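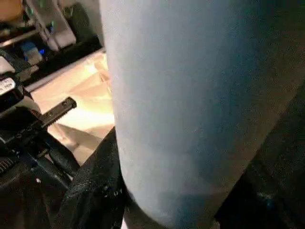 Have you ever run your fingers over a water bottle or a travel cup and noticed that it feels a little bit like very, very fine sandpaper, only much friendlier? Smooth paint feels slick, like a wet plate. Lots of cups and bottles have a coating that is bumpy in a tiny way, and those bumps do something clever with light. On a shiny surface, light bounces off all together and makes a bright white spot. On a matte one, like the pale blue surface up close at the top of this page, the light scatters every which way, so the color changes slowly from almost white on one side to a dusty gray blue on the other. Your eyes use that slow change to work out that a thing is round, even before you touch it!

So how does a bumpy coating get made? One way is called powder coating, and it is a bit like baking. Workers take a bare metal part and spray it with dry colored powder, as fine as flour. The powder has a small electric charge, the same sort of thing that makes a balloon stick to your sweater - and so it clings to the metal all the way around. Then the part goes into a big oven, much hotter than the 100 degrees Celsius that boils water, and the powder melts and flows together into one tough skin.

Now try this at home with a grown-up. Find one shiny thing and one matte thing, turn off the big light, and shine a flashlight on each from the side. Move it slowly, and watch where the brightest part goes. Then draw both of them with a single colored pencil, pressing hard for the dark side and ever so gently for the light side.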